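Mockus Extends Refill Program to Tasance Branch

Customers of the Mockus household goods stores may now return empty pump bottles at the Tasance branch as well as in Grundodance. The deposit remains unchanged, and bottles from other retailers are accepted.

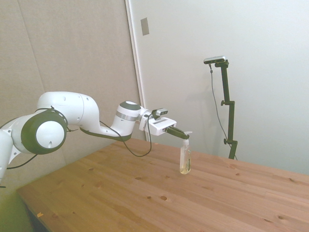
Second Branch Joins

The Grundodance counter has taken back around 600 bottles since February. Pump heads should be left on - staff will remove them for separate recycling. Each customer may return up to 13 bottles per visit. 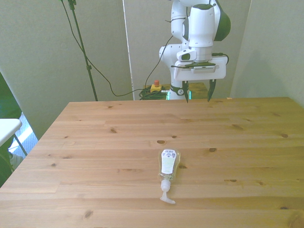 TASANCE, Sun 16 June - The new counter opened this morning beside the main entrance. Branch manager Obinna Onuoha said opening hours would be reviewed in the fall.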